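The Back of the Picture

Larasati Nasution keeps 258 picture frames in a storage unit in Ornlow, and she can tell you very little about what used to be in them. She buys them secondhand, cleans them up and sells them again from a stall on Joly Street. Most go for less than a sandwich.

"People turn a frame over once, when they put the photo in," she said. "Then it sits on a shelf for 13 years and they forget there's a back."

The back is where she starts. A small tabletop frame is a simple object: four strips of border, a pane, a backing panel and something to prop it up. The border gets the attention in the store. The panel does the work. If it bows, the photo ripples. If the tabs are bent too often they snap, and then the owner reaches for tape.
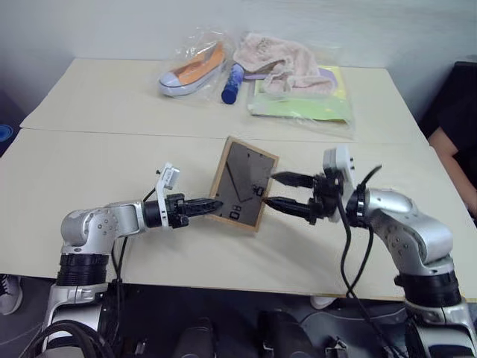

Metal tabs should be lifted only as far as needed to free the panel, Nasution says, and pressed flat again with a thumb. She works on a folded towel and keeps one hand on the border so the pane doesn't slide out. Old prints sometimes stick to the glass. She leaves those alone and sends the owner to Hòa Lương, who repairs photographs two doors down.

Easel stands cause the most complaints. The hinge loosens and the frame creeps backward until it falls. A short piece of ribbon between the leg and the panel fixes most of them. Lương prefers to replace the whole panel, and the two have argued about it since October.

Plain wood frames sell fastest. Nasution rubs the pale ones with a dry cloth and uses a little wax on the dark ones. She won't paint over a scratch.

Vesela Hodžić bought six last fall for her mother's hallway. She had a box of 117 family prints and had planned to scan them all. She got through one envelope, then started choosing favorites. The six frames are up now, and she has been back to the stall for two more.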